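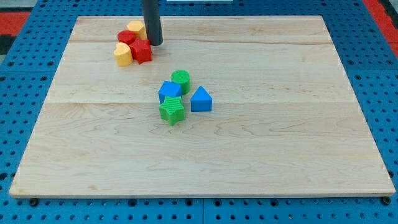
2 min read

Winley Recipe Cards: data card

Winley is a set of 2158 handwritten recipe cards, typed up and put into one table. The cards were written for home use in and near Tostow and passed on by the families who kept them. Emiliano Cuautle did most of the typing. Hermenegildo Orozco checked the Spanish cards and wrote the notes on local names for beans and squash.

What is in it

cards.csv has one row per card. The columns are card_id, title, language, ingredients, method, oven_setting and notes.
units.csv lists the household measures found on the cards (teacup, gill, knob, "a good spoon") with a metric value where we could settle on one.
ochoa.csv holds 193 cards from the Ochoa box. They are kept apart as the ingredients were never split from the method.

Spelling is left as written. Crossed-out words are in square brackets. Where a word could not be read, the field has a question mark, and 81 cards have at least one of these.

Known problems

Oven settings are a mess. Some cards give gas marks, some Fahrenheit, some only "hot". We have not converted any of them.
Roughly a third of the titles are repeated, mostly fruit cake and marrow jam. Repeats are real cards with different quantities, so please don't drop them.
Cards 2 and 3 of the Ukach bundle were pinned together and may be one recipe.

Do not use the preserving times as safety advice. Many of the bottling and canning methods are old and would not be recommended now.

Changes

The May release fixes the accents in the Spanish titles and adds the language column. Card numbers have not changed.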